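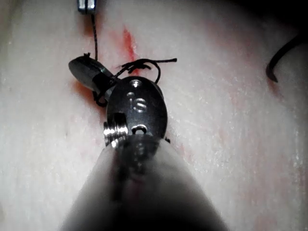

**Part marking** is the putting of letters, numbers or symbols onto a made object so it can be told apart later. Very old practice - masons, coopers and smiths all did it. Marks can be raised or sunk. Raised ones stand up from the surface and catch the light, like the letters "IS" on the dark oval joint, which show up as bright outlines against the metal. Sunk ones hold dirt or paint, and some shops fill them on purpose.

## Methods

- **Casting** - letters cut backwards into the mold, come out raised. Cheap once the mold is made.
- **Stamping** - hardened punch and a hammer or press. Usually sunk. Can bend thin parts.
- **Etching** - acid or current through a stencil. Shallow, wears off with handling.
- **Engraving** - cutter or laser. Slow by hand, quick by machine.

## History

The foundry at Clastley kept a mark book with 3581 entries, most of them one or two letters. Short marks were liked becuase small parts had no room. Lelton makers used a number before the letters, a habit the Eskildsen works copied and then droped. Drosen tools carry a year letter as well, changed every December. The cycle ran 7 years and then started over, so dating a Drosen piece from the letter alone is risky.

## Size and wear

Clastley price lists offered punches in 60 patterns. Tall narrow letters fill in first. Polishing is the main cause of lost marks, rust the second.

## See also

Hallmark, maker's mark, serial number, mason's mark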